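Progress report: Oakley cell, gripper maintenance and wrist camera
Prepared for the Zovitz equipment fund
Farah Hartono, 2020-01-03

You asked for a frank account of where the maintenance money has gone, so I will start with the part I am least comfortable with. The application said the cell would run for a full shift without anyone touching the gripper. It does not do that yet. The arm is reliable, the controller is reliable, and the cloth handling programme is better than it was in the autumn. The gripper is the weak point and I think it will stay the weak point for a while, whatever the Stindska service plan says.

Work done on the gripper

The fingers came off and went back on twice in this period. The first time was a planned clean. We found lint packed into the slide on the inside of the jaw, well past where the maintenance sheet tells you to look. The sheet was written for people picking up metal parts and it shows. We now brush out the slide at the end of each day and wipe it with a dry cloth, no spray, and the sheet on the cabinet door has been changed to match.

The second time was my decision. The left finger was closing a little ahead of the right one and I wanted to know if the mounting screws had crept. One had. It was retightened and marked with paint pen so that a glance will show if it moves again. I have been told this cures the problem. I would like to see it still cured in February before I write that down as a result.

Finger alignment is now checked every morning with the jaws brought almost together over a piece of fabric, using the view from the wrist camera. With the tips that close, a lean to one side is easy to pick up by eye. It is a crude check, and two people looking at the same picture will not always agree. The supplier's measuring jig would be better, but I could not justify the price against a job that takes a minute. 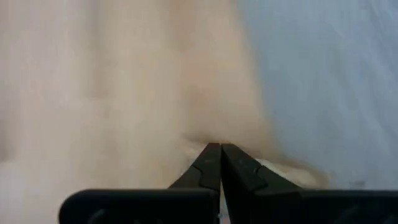
Photo: Oakley cell, wrist camera

The jaws are the sharp part of that view and the cloth in front of them is a blur. For checking the fingers that suits us. For anything to do with the cloth it is a nuisance, and I have argued with the software side over it more than once. Their position is that the programme copes with soft edges. Mine is that it copes on good days, and that a tan cloth against a pale surface gives it something to go on which a white cloth might not. We have not run a fair comparison, so neither of us should be quoted as having proved anything.

Figures

The counter on the controller stood at 1,532 closing cycles for the period when I took the reading. Please treat it with care. It counts every time the jaws close, including the morning check and any closing done by hand from the pendant, so it says nothing much about useful picks. I know the previous report used the same counter as a measure of output. I would not have done so, and I would ask that the two figures are not put side by side.

Stoppages that needed a person inside the guard came to eight. Three of these were lint in the slide, all before the daily brushing began. Two were the loose screw, or at any rate stopped once the screw was seen to. The rest have no cause against them in the log, only "reset", and I have asked the operators to write a line in future even if the line is "don't know".

The Illico monitoring package

This was the largest single item after the gripper itself, and I was against it at the start, so allow for that. It is installed and it collects motor current from both jaws. It was sold to us as a way of spotting wear early. So far it has sent alerts on ordinary mornings and stayed silent on the loose screw, which was found with a hex key. The vendor says the thresholds need time to settle. That may be fair. I have left it running with the alerts going to my inbox only, because the operators had begun to ignore them and I did not want that habit to spread to the real alarms.

I do see one use in it already. The current trace gives us a record of when the jaws were moved, and that helped with matching the log to the stoppages.

Cabling and camera mount

The camera cable was rubbing at the wrist where it bends. It has been rerouted with a longer loop and a soft clip. The mount itself was sound and has been left alone apart from a wipe of the lens, now part of the morning round. Somebody had been cleaning the lens with the same cloth used on the slide. There is now a separate one in its own bag, hung on the guard.

Money

Spending is inside the agreed total. The spare finger set has been ordered and charged to this period though it has not arrived. I would like to move what is left in the training line to spare parts. The training on offer is a day of slides on features we do not use, and a second set of mounting screws and slide wipers would do the cell more good. I need your agreement in writing before I do that.

Next period

The morning check and the daily brushing carry on as they are. When the spare fingers come they will be fitted and run for a week, with the old pair kept back unwashed so we can compare the wear on the contact faces. I also want a proper trial of white cloth against tan, with the count of picks kept by hand and not taken off the controller.

The full-shift run is still in the plan as a milestone. I have not put a date against it. The date in the application was chosen before the cell had handled any fabric at all, and I would sooner bring you a run that has been done than another promise of one. If the fund needs a date for its own paperwork, please ring me before filling one in.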